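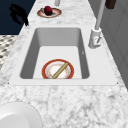
Red-rimmed plate in the sink, marble all around.

So I finally made it to an away game with Plinditz and my voice is completely gone! Second tier, small ground, 320 of us squeezed in behind the goal at Istetcombe, and I would do the whole trip again tomorrow.

We were awful for the first 15 minutes. Couldn't string two passes together, and their winger kept getting in behind our left back (who is normally so steady, I don't know what was going on with him). They scored from a corner and I thought, okay, long ride home. Then the new coach moved Faulkner up into midfield and it was a different team. He just wants the ball all the time! The equalizer came in the 80th minute, a scruffy thing off somebody's knee, and I hugged a man I'd never met.

And then the 88th. Free kick, way out on the right, everyone expecting the cross, and Faulkner hit it low inside the near post. I have watched the clip more times than I should admit and I still can't see how it got through all those legs.

Urkska at home next, and they haven't lost since August. I'm nervous already, but I've got my ticket and my scarf is drying on the radiator.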